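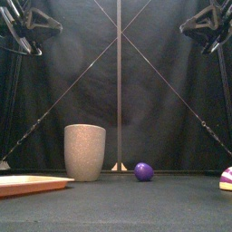 Two robot grippers hang over a table with a cup and a small purple egg shape on it.

How Does a Robot Know Where to Reach?

84 shares | 5 comments

Pick up the nearest cup. Easy, right? You looked, you reached, you grabbed, and you probably thought about lunch the whole time. A robot arm has to have every bit of that spelled out for it in software, and the software is the coolest part of the whole machine!

Let's follow one little job from start to finish. Our job is: put the purple egg in the cup.

Step one: seeing

A camera doesn't know what a cup is. It gives the computer a giant grid of tiny colored squares called pixels, and each pixel is really just a few numbers. One number says how red the spot is, one says how green, one says how blue. The part of the software that turns all those numbers into "cup" and "egg" is called perception.

To learn what a cup looks like, a perception program studies lots and lots of pictures. One program we love, called Skeser, practiced on 1,255 pictures of cups, bowls and trays. Some were bright and some were dark. Some showed a cup from the side, and some looked straight down into it, where a cup is mostly a circle. (Try it with a cup at home. Look from the side, then from right above. It's the same cup, but what a different shape!)

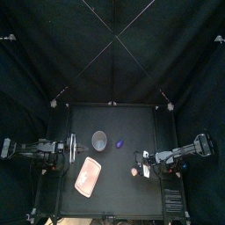 Seen from higher up, the cup's rim makes a circle, and an arm reaches in from each side.

Step two: planning

Now the software knows where things are. Next it has to decide how to move, and that's called planning. An arm has several joints, a bit like your shoulder, elbow and wrist, and there are many ways to bend them all and still end up in the same spot. Some of those ways would bonk the cup. Some would smack the other arm!

So before anything moves, the planner imagines. It keeps a pretend copy of the table in the computer and tries out a path there. Crash? Throw that path away and try again. A planner called Wastus can test 50 paths before you finish a yawn, and then it picks a short, smooth one. With two arms it also has to think about taking turns — if both want to be over the cup at once, one has to wait.

Step three: moving

The third part is called control. Control sends orders to the motors, checks how far each joint has really turned, and fixes any small mistakes. Then it does it again, and again, and again. You do this too. Shut your eyes and touch your nose, then do it with your eyes open while somebody gently wiggles your elbow. All those tiny corrections you make are control.

Sometimes a camera rides along on the arm itself, close to the gripper. It sees the fingers and whatever is near them. 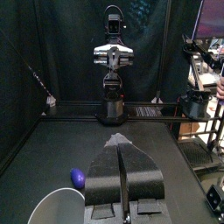 A view from up close is great for the last little bit of a reach, when being off by the width of a pencil means missing the egg completely. But the closer you get, the less of the table you can see, so programmers often mix close-up cameras with ones that look at everything from farther away. The software has to work out that the egg in one view is the same egg in the other. That's a tough puzzle, and people are still finding better ways to solve it.

Try it yourself: be the software!

You need a friend, a cup, and something small like a grape. Your friend is the robot and has to keep both eyes shut. You may only use these words: left, right, forward, back, up, down, open, close, stop. Can you get the grape into the cup? Now swap places. If the robot knocks the cup over, go back and change your plan, then run it again. Programmers call that debugging, and they do a LOT of it.

Words to know

Pixel: one tiny colored square in a digital picture.
Perception: working out what is there and where it is.
Planning: choosing a path before moving.
Control: moving, checking and correcting, over and over.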